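Hamach Releases Surname Variant Index Covering 843 Family Names

Index links spelling variants to dated source entries; search access opens in April

HESTVILLE – Hamach, a publisher of family history reference data, today announced the release of the Malero Index, a structured index of surname spelling variants compiled from parish registers, tax lists, land deeds and burial records. The first edition covers 843 family names. Each name is treated as a head entry, with its recorded spellings listed beneath it and tied to the documents in which they appear.

Researchers who work with records from before spelling was settled often find one family written several ways in the same register. A clerk might write the name as he heard it, copy it from an older list, or shorten it to fit a column. General search tools deal with this by matching names that sound alike, which tends to bring back large numbers of unrelated families. The Malero Index takes a different approach. A variant is listed under a head entry only when a document places both spellings with the same person or household.

"Sound matching is useful for finding candidates, and we have no quarrel with it," said Sushil Kashyap, editor of the index. "It can't tell you that a spelling was ever used by the family you are working on. We wanted every link in the index to point to a page that somebody can go and read."

Structure of an entry

A head entry gives the most frequent recorded spelling, the earliest known place of record, and a short note on the origin of the name where the evidence supports one. Names are sorted by origin type: place, occupation, father's name or descriptive byname. Where more than one origin is possible, all are given and the entry is marked "open." Names with no supportable origin are marked "unresolved" and carry no note.

Variants follow in order of first appearance. Each carries a record type, a place, a year or range of years, and a confidence grade on a scale of 1 to 4. Grade 1 means both spellings appear in a single document for the same person. Grade 2 means the link rests on two documents that agree on at least one further detail, such as a spouse, a trade or a parcel of land. Grade 3 covers links made through a third relative. Grade 4 is kept for links proposed in older printed family histories that the editors have not been able to confirm in a primary source.

Grade 4 links are hidden by default and can be turned on in the search settings.

Coats of arms are not included. Arms were granted to individuals and their recognized heirs, and an entry arranged by surname has no sound way to show who held them.

Source material

The largest single source is the Mansilla transcripts, a set of handwritten extracts from parish registers that Hamach acquired along with the compiler's notebooks. Several of the original registers have since been lost or are no longer legible. Entries that depend on a transcript alone are labeled as such and cannot be graded higher than 2.

Two readers transcribed each page separately. Where they disagreed, the page went to a third reader, and if no reading could be agreed on, both versions were kept in the entry with a question mark. Abbreviated first names have been left as written – "Jno" is not expanded to "John" in the transcription field, although a search for either form will return the entry.

"The notebooks turned out to matter as much as the transcripts," said Ashok Nigam, who directed the source work. "The compiler recorded which pages he had skipped, and why. That lets us say a name is absent from a register with some confidence, or say that we don't know."

Access and corrections

Basic search will be open to all users without an account. Libraries and family history societies may apply for a bulk license, which allows download of up to 200 head entries per request in a plain table format. Individual subscribers may download up to 25.

Users may submit corrections through a form attached to each entry. A correction must cite a document and, where possible, a page or folio number. Accepted corrections will be added to the entry with a revision date, and the earlier reading will remain visible in the entry history.

The second edition will extend coverage to names found only in land deeds.

About Hamach

Hamach publishes indexes, transcripts and finding aids for family history research. The company is based in Hestville.
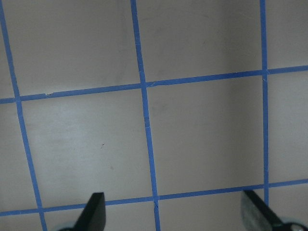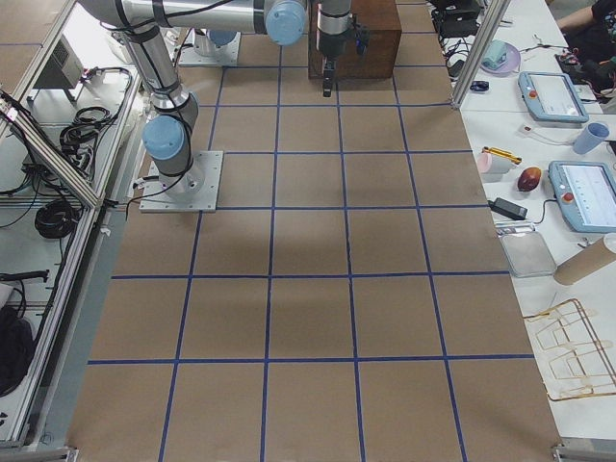 Work surface marked out in a grid with blue tape, two views.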